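Speaker notes: Keeping drinks cold in a small shared kitchen
Evander Gunn, Haven residents' talk, August 13, 2025

Slide 1. Welcome and thanks for coming. Tea is at the back. Say who I am: I look after the shared kitchens at Haven and at Dunbar House. The talk is short, with questions at the end.

Slide 2. Start with July. Most of the complaints in the book that month were about the fridge, and most of those were about drinks. Bottles left out on the table, bottles with no name, bottles put in the top compartment and forgotten. Read out the one from the second floor if there is time.
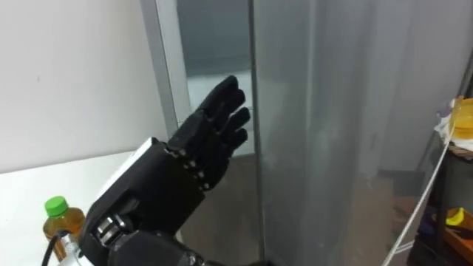 Ask for a show of hands: who has lost a drink this summer? Let people talk for a minute, then move on.

Slide 3. Names on bottles. A strip of tape and a pen will do. Put the name on the side of the bottle and leave the cap alone, as caps get swapped. The tape is in the drawer under the kettle. Small bottles of tea are the ones most often mixed up, so please mark those first.

Slide 4. Standing or lying down. An unopened bottle can lie on its side if the cap is tight. Once it has been opened, stand it up in the door. Point the neck towards the front so that you can take hold of it without moving other people's food.

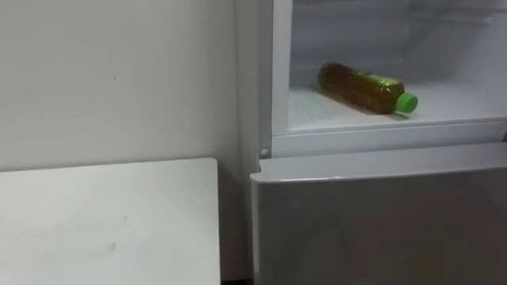 Slide 5. The top compartment. Check what yours is before you use it. If it is a freezer, a full bottle can split, so don't leave drinks in there overnight. Keep the door shut while you decide what you want.

Slide 6. The table. Put shopping down, put the cold things away, wipe the top. Leave a gap between table and fridge for the door and for sweeping.

Slide 7. Clear-out is on the 23rd. Anything without a name goes. Questions to me at the office, room 57.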